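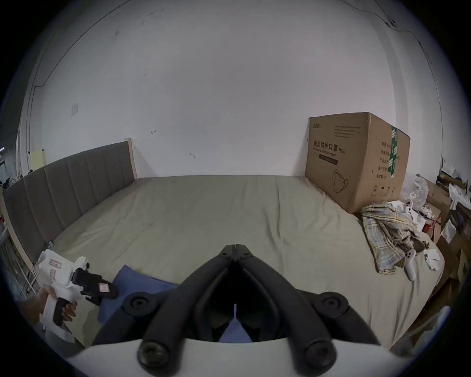

Bed with the fitted sheet on, white wall behind.

Oct 26, 2026

Glaze notebook, Itmont iron series

Opened the kiln after breakfast and I am so pleased with this load! The iron glaze finally broke over the texture the way I've wanted since spring: rust on the ridges, nearly black in the grooves, and a thin honey line where it pools at the foot of the tile. Five of the six tiles have it. The sixth ran and stuck to its cookie, so that one is for the hammer.

What changed from the last load:
Same Itmont stoneware, same bisque. Swapped half the feldspar for the Uvutell frit and cut the whiting a little. Base batch came to 402 g dry, sieved twice. I let it sit overnight and it had settled hard as a brick (the old problem), so a pinch of Epsom salts went in, and after a good stir it stayed up nicely all through dipping.

Dip times: two seconds on the front row, four on the back row. The four-second tiles are richer, but the runner was one of those too, so three is probably right for anything with a vertical wall. Cups especially. I'd still like to see four on a flat plate.

The Lellix controller behaved. I had it hold for 15 minutes at the top, then drop fast and hold again on the way down, and I'm convinced the second hold is where the rust color comes from. Cone on the middle shelf was bent right over to touching, bottom shelf a bit less. The bottom of this kiln has always lagged, so glaze tests stay in the middle until the elements get replaced.
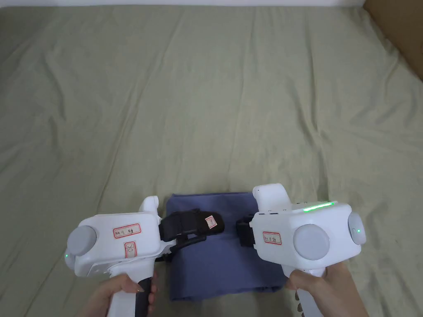
Second bucket, the tin white, is less exciting but still good. It came out satin, no pinholes, and where it overlaps the iron there's a speckled oatmeal band that I would happily put on every bowl we make. It's only 286 g of dry mix so there isn't much to play with. Next batch should be bigger and go in the lidded pail, because the open one grew a skin.

One puzzle – tile 4 has a bluish haze along one edge, same glaze, same dip, same shelf. Maybe it sat close to the Sakai test cup with the cobalt band? If so I want to do it on purpose.

To do:
Remix iron base, same recipe, three-second dip on cups
Overlap test, white over iron and iron over white
Put a cobalt piece beside a plain tile and see if the haze comes back
Fresh kiln wash on the shelf the runner got
More cones, only two left in the box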